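Chips, cuts and a very long October

Well, it has been a month for anyone who follows the chip business! Plerkon, which makes the little controller chips you find in cheap laptops and set-top boxes, is letting 138 people go. Most of the jobs are in testing and packaging, with a handful in sales, and the site at Skesska takes the worst of it. Staff were told at a meeting at 9 in the morning and by lunchtime the whole of our inbox seemed to know.

I've been writing about Plerkon for years (too many, my other half would say) and I can't say I'm surprised. They bet big on a new budget laptop range from Ofori, built up stock for it, and then Ofori put the launch back to next spring. That leaves a warehouse full of chips and a gap where the orders should be. The company says it has no plans to cut pay for those who stay, though the yearly bonus has gone and so has the training money. 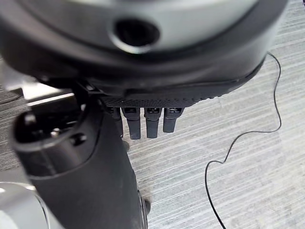

Mirela wrote in to say I was being too kind about all this, and that the bonus was never really a bonus in the first place. People on the test floor had been told for years to think of it as part of their wages, she says, and some have mortgages worked out on it. Fair point, and I should have put it more strongly last time. If you're in the same boat, do check what your contract says before you sign anything new.

Meanwhile Zolus, the smaller rival down the road, is hiring! Only 30 posts, mind you, and nearly all for design engineers, so it won't do much for the people coming off the packaging lines. Still, I had a long chat with one of their managers over a truly dreadful coffee and came away a bit more cheerful than I went in. They've stopped chasing laptops altogether and are selling into heating controls and lifts, where nobody minds if a chip is five years old as long as it keeps working.

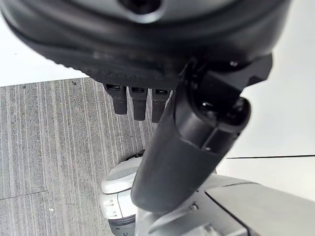

The share price is the odd bit. Plerkon closed at 154p on the day of the news, which was up on the morning, and I do find that hard to stomach. Investors like a cut, I know, I know. But the half-year figures are due in November and I'd want to see how much of that unsold stock gets written off before I bought so much as a single share.
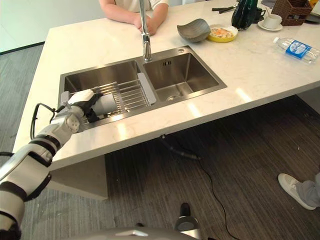
A white cup in the dish rack.

One last thing. The jobs evening at Skesska town hall starts at 6.30 and there's room for 300, so just turn up. Bring a CV if you have one. I'll be near the door with a notebook, and if you'd like to talk without your name going in, that's fine by me. More on the Ofori delay next month, once they start answering my emails.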